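Istitz Piped Edge Duvet Set

Home > Bedroom > Bed linen > Duvet sets

Plain white bed linen with a thin dark piping line. The Piped Edge set is part of the Istitz everyday range and is sold for single, double, king and super king beds. Each set comes with a duvet cover and pillowcases to match. The flat sheet and fitted sheet are sold separately, so you can buy only what you need or replace one piece later on.

The cover is woven from long-staple cotton in a percale weave. Percale has a matt finish and feels crisp when it is new. It softens with washing and it does not cling, so it suits people who get warm at night. If you prefer a smoother, heavier cloth with a slight sheen, look at the Istitz Sateen set instead. The two whites are dyed to the same shade and can be used together.

What is in the set

Single: one duvet cover, one pillowcase
Double, king and super king: one duvet cover, two pillowcases
All sizes: a cotton drawstring bag made from the same cloth

Duvet and pillows are not included.

Details

The piping is a narrow cotton cord covered in dark fabric and stitched into the seam. It will not come away from the cloth unless the seam itself is unpicked. The colour is fixed before sewing, and we still ask you to wash the set once on its own before you use it.

The duvet cover closes at the foot with hidden buttons. There is a fabric tie in each of the 4 inside corners to hold the duvet in place. Most duvets have loops for these, and if yours does not, a small safety pin through the tie will do the job.

The pillowcases have a deep inner flap in place of buttons or a zip. They fit a standard UK pillow. Square pillowcases are available to order in the same cloth, with a delivery time of 2 weeks.

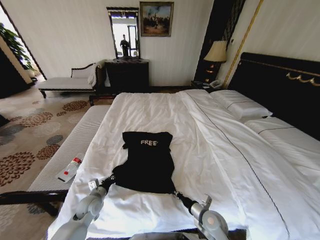 White bedding with dark piping, against a black headboard with gold trim.

Choosing a size

Measure your duvet before ordering and go by that, as bed names vary between makers. Lay the duvet flat, pull it square and measure from seam to seam. A duvet that is a little bigger than its cover will look full, but one that is much bigger will bunch at the corners. A duvet that is smaller than its cover will slide about inside it.

Some customers like to use a duvet one size larger than the mattress so that it hangs lower at the sides. If you do this, buy the cover to fit the duvet and the fitted sheet to fit the mattress.

Matching sheets

The Hudwood fitted sheet is cut from the same percale and has elastic all the way round. It comes in a standard depth and an extra deep version for pillow-top mattresses or beds with a topper. The flat sheet has a plain hem with no piping. Both are sold in white and in pale grey.

If you are buying for a guest room, the Cornero mattress protector can be added to the basket at the same time and will be sent in the same parcel. It is quilted cotton with a waterproof backing and can be tumble dried on a low setting.
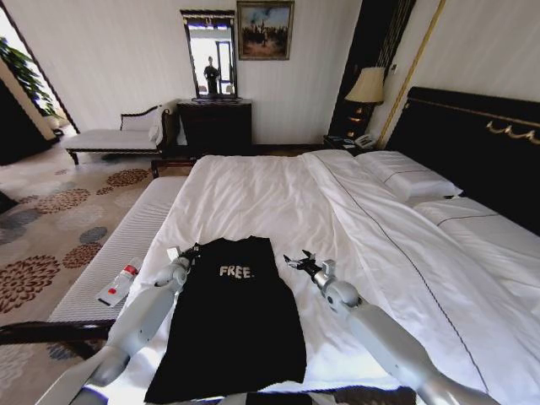
White sheets, with a black T-shirt laid out on the bed.

Washing and care

Wash at 40 degrees with similar colours. Turn the duvet cover inside out and fasten the buttons first, or smaller items will find their way into it. Do not use bleach or any powder with an added whitener, as this can fade the piping. Keep the set away from new dark clothes in the machine until those clothes have been washed a few times.

Line dry where you can. The cloth can be tumble dried on a medium heat, but take it out while it is slightly damp and shake it well. Percale creases more than sateen. Iron it damp on the reverse side for a smooth finish, and go lightly over the piping so that it does not leave a mark on the cloth next to it. If you do not iron, fold the set as soon as it is dry.

Make-up and body lotion are the most common causes of yellow marks on pillowcases. Soak the pillowcase in cool water with a little liquid detergent before washing it as usual.

Please allow for slight shrinkage in the first wash. The covers are cut a little large for this reason.

Delivery and returns

Orders are sent by tracked courier. You will get an email with a link when the parcel leaves us, and you can change the delivery day or name a safe place from there. Larger orders may arrive in 2 parcels.

Unused sets can be returned in their drawstring bag with the label attached. We cannot take back bed linen that has been washed or slept in unless there is a fault. If a seam fails or the piping comes loose, send us a photograph with your order number and we will arrange a replacement piece. You do not need to return the whole set.

You may also like

Istitz Sateen duvet set, white
Hudwood fitted sheet, extra deep
Cornero quilted mattress protector
Ko cotton throw, charcoal

Stock note, Monday, September 23, 2024: the super king set in white is out of stock. Single, double and king are available now. Leave your email address on the size menu and we will write to you when it is back.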